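Comparing finger sets on a hand-held gripper, quick way

Wrote this up because people in the Clarkwood group keep asking how I test fingers before they go on the arm. Short version: don't put them on the arm. Put them on the hand-held first, do a bunch of picks, look at the video, then decide. Takes an afternoon.

What you need
Hand-held gripper with a wrist camera, any build. Mine is the Turkgate body with the trigger off an older one.
Two or more finger sets. I'm comparing the flat blocks and the Daher curved ones.
Screws, right length. See below, this bites everybody.
A light work surface, plain.
Calipers. A kitchen scale if you care about squeeze force.
Some objects you don't mind dropping.

Step 1. Mount the fingers
Take the old set off. Put the screws in a lid or something.
Seat the new finger in the bracket and start all the screws by hand before you tighten any. If one won't start, back off and reseat. Don't force it, printed brackets strip fast and then you're reprinting.
Snug, then an eighth of a turn. No more.
Screws too long will bottom out and feel tight while the finger still rocks. Wiggle each finger after. If it rocks, shorter screw.

Step 2. Check they close flat
Close the trigger slowly on a strip of printer paper. Pull the paper. Should drag the same at the tip and at the heel. Slides free at the tip = fingers are toed out. Shim the heel or file the seat.
Do this every swap. I skipped it once and threw away a whole run.

Step 3. Measure the opening
Full open, calipers between the inner faces, at the tips. Write it down. My flat set opens to 53 mm, the curved set a bit less becuase of the lip.
Then close on the scale edge if you have one and note the reading. Same trigger pull each time, as close as you can. It's a thumb, it won't be perfect.

Step 4. Camera
Both fingers should be in view at full open, at least the inner ends. If you only see one you can't tell afterwards who slipped.
Lock focus on the fingers. Not on the table. Autofocus hunts every time you lower the thing and you lose the exact moment of contact.
Lock exposure too. Black fingers over a white table will fool auto, you get either gray fingers or a blown out table. I go a little dark.
Shutter as fast as your light allows. More light is cheaper than a better camera.

Step 5. The pick list
Same objects, same order, both sets. My list right now:
AA battery, lying down
bottle cap, flat side up
sponge
a marker
small cardboard box, on edge
plastic tub with a lid
a single hex key (the mean one)

8 picks per object per set. Approach, close, lift to elbow height, hold for a slow count of three, put down. Say "miss" out loud when you miss, the audio makes sorting way easier later.
Rest your hand between objects. Tired hands squeeze less and the second set looks worse than it is. Better yet alternate, A then B on each object, if your screws come out fast. Mine don't so I swap which set goes first on the next run.

Step 6. Look at approach speed before you score anything
People skip this one. Scrub through the video and look at the travel between picks. If you're swinging over the table at one speed with set A and another with set B you're not comparing fingers, you're comparing moods.

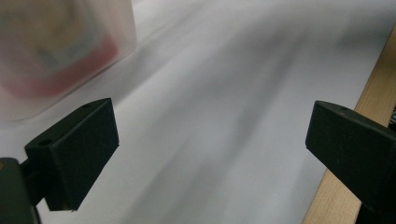
Nisreen Obeidat wrote back that she'd slow the whole thing down, half the speed I use, and that the blur matters more if the same clips go into training later. She also wants the fingers kept wide open during travel on every run, so the closing point is easy to find when scrubbing.

Fair. The open part I already do. With the flat blocks especially, they sit sharp against the smeared surface, so you get a clean edge to measure the gap from even in a fast bit. On the speed, I'll try it. If it's only for picking a finger set I still think fast travel is ok as long as the last few inches are slow.

Step 7. Score it
One line per pick. Clean, slipped, dropped, missed. That's it, don't invent more categories.
Slipped means it moved in the fingers but stayed up.
For last run the flat set had 37 clean and the curved had fewer, nearly all lost on the hex key and the cap. Curved won on the marker, easily. No surprise, it centers round stuff.

Naming, so you can find things: set, object, run number. I'm up to clip 2329 in the Rallesex folder and the early ones are useless, no names at all.

Step 8. Then the arm
Winner goes on. Re-do the paper check on the arm, the flange is never quite the same as the hand-held bracket. Re-enter the opening width in the controller or it'll stop short and you'll blame the fingers.
Start at low force. Repeat only the two worst objects first.

Known problems
Finger rocks after ten picks: screw length again.
Tip drag uneven: heel shim.
Skids on the sponge: too little squeeze, flat faces need a bit more then you'd think. A strip of grip tape helps but then tape BOTH sets.

To do: tape vs no tape, and the soft tips Fadwa Saber printed in February. Will add when done.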